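4.2 Picking a grasp point on crumpled cloth
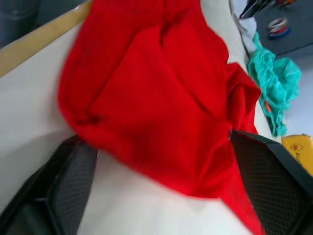 Figure 3. Wrist camera view during a grasp on a red cloth, with a second, turquoise cloth nearby on the table.

So, back to the question I left hanging at the end of 4.1: where on the heap should the fingers close? My first answer was "the highest point," which is what our old baseline did, and it's a decent answer for towels. Shirts are another story. The highest point on a dropped shirt is usually in the middle of the body, and if you lift there you get a sort of wilted flower with every sleeve and hem hidden inside it. Great grasp, useless for folding!

What we wanted was a grasp near an edge, or at least near a fold that leads to one. Rokeya Samarakoon suggested we stop predicting a single point and score short line segments instead, each with its own closing direction (she had tried something like it on cables in our Dremton lab). We call the resulting scorer Jara. It looks only at the wrist view, proposes segments along the visible creases, and ranks them by how likely it thinks a lift is to expose a hem.

We trained Jara on 2,000 grasps, all driven by a person. Nyokabi Lyimo and Yao-tsung Ko did most of the driving, and I should say that their styles are very different – Nyokabi goes in low and scoops, Yao-tsung pinches from the top of a ridge. I worried that mixing the two would confuse the model, so we also trained 2 separate versions, one per operator. Both did worse than the mixed one on garments they hadn't seen. My guess is that the scoops teach it where the cloth meets the table and the pinches teach it about ridges, but we haven't tested that properly.

For evaluation we ran 100 fresh drops over 5 garments, with the other items left lying on the table. Clutter matters more than I expected. When two cloths touch, the border between them looks a lot like a hem, and Jara likes it far too much. Gudrun Halvorsen added a penalty for segments with a sharp color change across them, which fixed most of these cases and broke a few striped shirts (see 5.3).

One more thing on timing. We rescore the segments on the way down, right up until the fingers start to close, and after that we keep the last choice. Rescoring during the close made the arm dither, so we dropped it.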